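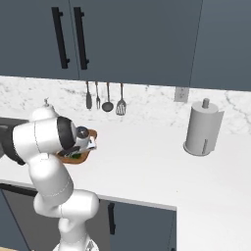
Visiting Wostincombe Covered Market: Frequently Asked Questions

When is the market open?
The main hall opens at 7 in the morning and closes at 5 in the afternoon, every day except public holidays. The produce side at the back starts earlier, at 4, when restaurants and small shops come to buy. Anyone can go in at that hour, but most sellers then prefer to deal in whole boxes. In December the main hall stays open until 8.

How do I get there?
The 12 bus stops outside the north gate. From the train station it is a flat walk along Mill Street, and the market roof is visible once you pass the post office. Drivers can use the lot behind the hall. It fills up by mid-morning and the entrance is narrow, so larger vans should use the street spaces on the east side.

What can I buy?
Downstairs is mostly food: vegetables, fish, dried goods, tea, spices and bread. Upstairs has baskets, cloth, kitchen tools, pottery and secondhand books. Souvenirs are near the top of the main stairs. The cloth sellers on the far side of the same floor carry many of the same scarves and table runners, often for less.

Are prices fixed?
Food prices are marked by weight and are not usually open to discussion. Upstairs, it is normal to ask for a lower price if you are buying several things. Bạch, the pottery stall by the east window, has fixed prices on everything except seconds, which are kept on the bottom shelf.

Can I pay by card?
Most upstairs stalls take cards. Many downstairs do not, or only above a minimum amount. There is a cash machine inside the north gate – it charges a fee. The bank across the street does not.

Where can I eat?
The food counters run along the west wall and serve from 8 until 3. Kha Kiều sells rice noodle soup and grilled pork at the counter closest to the fish hall. Milorel does coffee, filled rolls and a plain omelet. Seating is shared, and trays go back on the rack by the sink. If you want a table for a group, come before noon.

Are there guided tours?
Yes. Tuấn Hứa leads a walking tour in English that starts at the north gate at 9 and takes two hours. It covers the produce side, the fish hall and the older part of the building, with tastings along the way. Groups are limited to 12 people. Book at the information desk or by phone. Tours do not run on 17th August, when the hall is closed for cleaning.

Can I bring children or a dog?
Children are welcome. Strollers fit in the main aisles but not between the fish stalls, where the floor is often wet. Dogs are not allowed inside, apart from service dogs.

Is there somewhere to leave bags?
Grunatik runs the lockers next to the restrooms. The small ones hold a backpack and the large ones hold a suitcase. Lockers must be emptied by closing time. Items left overnight are moved to the information desk and kept for 4 days.

Is the building accessible?
The north and east gates are level with the street. The elevator to the upper floor is beside the spice stalls – ask at the information desk if it is switched off. The south gate has steps only.

Can I take photos?
Yes, for personal use. Please ask before photographing a seller up close.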